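3.2 How people in Halterthorpe store their leftovers

I went into this part of the study expecting to write mostly about freezers. I'd grown up with a chest freezer in the garage, and I suppose I thought everybody had. But of the 33 households Valentin Toma and I visited in November, only four froze their leftovers with any regularity. The rest put them in the fridge, usually in whatever bowl was nearest, and hoped for the best (I do the same at home, so no judgement from me!).

Where the food ended up on the shelves mattered more than I'd guessed. In 26 households the leftovers went at the front when they were fresh and then drifted backwards as the new shopping came in. One woman in Antunes Road called the back of her bottom shelf "the museum". Tall fridges like the one in Figure 2 came up a lot in these chats, mostly as a grumble.
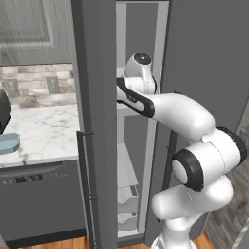
Figure 2. A tall grey refrigerator.

3.3 What the diaries told us

We asked each household to keep a food diary for two weeks, and I'll admit the handwriting slowed us down. People wrote most in the evening, after tea, and hardly anything at lunchtime, so I think we've missed a fair few crusts and half-eaten yoghurts. Valentin wanted to throw out the thinnest diaries. I wanted to keep them — a blank page still tells you something about a busy week — and in the end we kept the lot.

Cooked rice and salad leaves were the things people felt worst about. Several said they'd open the door, have a look, shut it again and order a takeaway.

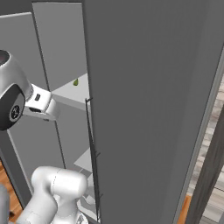

Guilt is a slippery thing to measure, mind you, and I've leaned on people's own words wherever I could. The Zostier estate families talked about money first and waste second, and over on Ultier Lane it went the other way round.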